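Materials and Society, final project, 21 Oct 2019

# Why do old kitchen tables last?

I picked this topic in August after sanding a table with my aunt, and I have been annoying everyone with table facts ever since. My question was simple: what keeps a wooden tabletop flat and usable for decades in a room full of steam and spills?

## Wood never sits still

Wood takes in water from damp air and gives it back in dry air. A board swells and shrinks a lot across the grain and hardly at all along it (this blew my mind!). A wide top that is screwed down tight will sooner or later split or cup. Old makers knew this, so they used slotted holes or small wooden buttons that let the top slide a little.
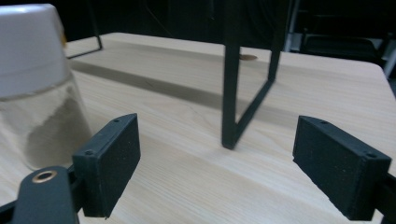

*Fig. 1. Pale wooden tabletop with fine, straight grain.*

## Reading the Kokendale ledger

The best part of the project was the Kokendale furniture ledger. It lists 671 repair jobs from the old Prondamach workshop, and I read every single one. Loose joints come up again and again, and so do warped leaves. Burn marks are rare, and I had expected pages of them. My favorite entry just says "table sound, owner unhappy."
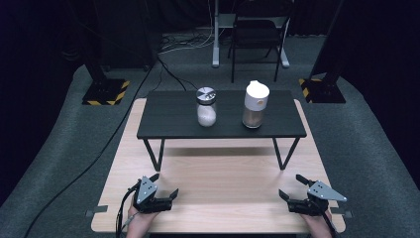 The ledger also made me think about what people keep on a table day to day. Salt is a good case, and so is anything acidic like vinegar. Salt pulls moisture out of the air, and a damp pile of it left near iron nails or screws can help them rust. Several entries mention stained wood by the fasteners, though the clerk never wrote down the cause, so I can't prove a link.

## Oil or varnish?

I tested 2 finishes on scrap maple: Rorico hard oil and a plain varnish from the Arabzadeh paint store. Each got six coats. Water beaded up on both, but when I scratched the samples with a key, the oiled one was so much easier to fix. A dab of oil and a rub with a rag, done! The varnish needed sanding back first.

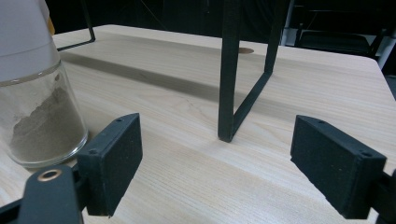 Page 6

My samples were small and I only had a few weeks, so I can't say much about long-term wear. I would love to leave a set in a real kitchen for a year and measure the cupping every month.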